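Part-Time Bookkeeper, Prestitz Office Furnishings, Jedbridge

Prestitz is looking for a bookkeeper for its Jedbridge showroom, 24 hours a week over four days. The position pays $34 an hour and is open until filled.

You will enter supplier invoices, match them to purchase orders, send customer statements and reconcile two bank accounts at month end. Payroll is handled by our Sarnville office.
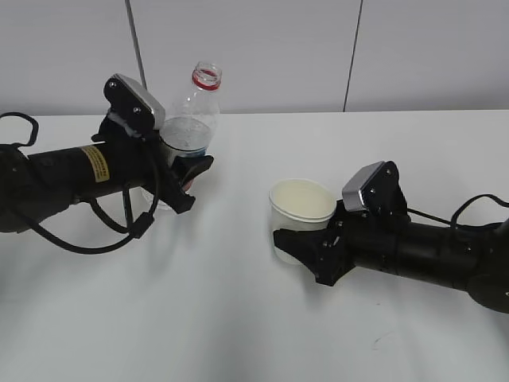 Applicants should have at least two years of bookkeeping experience and be comfortable with spreadsheets. A degree is not required. Hours are flexible between 8 a.m. and 5 p.m. Parking is free, and the 43 bus stops on Langlois Street.

To apply, send a resume and the names of two references to Prestitz, 564 Langlois Street, Jedbridge, or drop them off at the front desk. Interviews will be held in October.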